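14.10.2023, Werkstattbuch, Geschirrtisch

Heute endlich wieder einmal Zeit für den Geschirrtisch gehabt, und weil ich beim letzten Mal im September so gut wie nichts aufgeschrieben habe (und mich seitdem jedes Mal darüber ärgere), wird es diesmal etwas ausführlicher. Wer nur die Ergebnisse braucht, springt bitte nach unten zu den offenen Punkten, ich nehme es niemandem übel!

Zuerst die Unterlage. Das dunkelgrüne Tuch ist wieder drauf, frisch gebügelt, und ich bin inzwischen richtig angetan davon. Auf der nackten Platte sind mir die Becher bei jedem Anstoßen am Tisch gewandert, auf dem Tuch bleiben sie stehen, wo man sie hinstellt. Gewaschen habe ich es bei 40 Grad, das hat ihm nichts getan. Nur bitte nicht mehr mit dem Klebeband aus der Candow-Kiste festmachen, die Reste habe ich mit viel Geduld und Speiseöl wieder herausbekommen. Das schmale Band von Suvent geht ohne Spuren ab.

Dann das Geschirr selbst. Die Schüsseln aus der Plata-Lieferung habe ich alle einmal durchgespült und abgetrocknet, auch die, die sauber aussahen. Eingeräumt sind im Regal jetzt 42 Teile, nach Größe und erst danach nach Farbe. Vorher war es umgekehrt, und man hat für eine kleine blaue Schüssel jedes Mal den halben blauen Turm abbauen müssen.

Für den Tisch habe ich mich auf eine gemischte Aufstellung eingelassen: Schüsseln und Becher durcheinander, alles Kunststoff, viel Blau, die hellgrüne Schüssel mit etwas Abstand nach links. Zwei blaue stehen ineinander, den violetten Becher habe ich gleich rechts daneben gestellt, ziemlich eng.

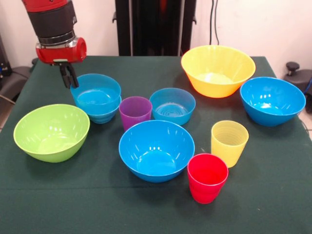 Samina Arain meinte dazu, die gestapelten Schüsseln solle ich beim nächsten Mal lieber mit einem Streifen Papier dazwischen ineinandersetzen, bei ihr hätten sie sich nach einer warmen Woche im Regal so festgesaugt, dass sie mit dem Löffelstiel habe nachhelfen müssen. Außerdem finde sie das Violett auf dem Grün schwer zu erkennen, sobald die Deckenlampe aus sei.

Mit dem Papier hat sie sicher recht, das probiere ich aus. Beim Violett bin ich unentschlossen. Der Becher ist durchscheinend und nimmt die Farbe vom Tuch ein wenig mit, das stimmt schon, aber ich mag ihn zu gern, um ihn gleich auszusortieren. Vielleicht hole ich das hellgraue Tuch aus dem Schrank und lege beide einmal nebeneinander.

Was mich noch beschäftigt, sind die Glanzstellen. In der hellgrünen Schüssel sitzen sie innen an der Wand, und ich habe eine ganze Weile an der Lampe herumgeschoben, ohne richtig zufrieden zu sein. Mit einem Bogen Pergamentpapier vor dem Schirm wurde es weicher, aber eben auch dunkler. Fach 14 im Lampenschrank ist übrigens leer, falls jemand die Ersatzbirnen sucht: die liegen jetzt bei den Verlängerungskabeln.

Offene Punkte:

- Papierstreifen zuschneiden, fast 21 Stück müssten es werden, wenn alle Stapel im Regal etwas abbekommen
- hellgraues Tuch suchen und bügeln
- bei Cruickshank nachfragen, ob es die Becher auch in Undurchsichtig gibt (Bestellnummer endet auf 906, der Rest steht auf dem Karton)
- Regalschilder neu schreiben, meine Handschrift darauf kann wohl wirklich nur ich lesen
- Spültücher mitbringen, das letzte ist durch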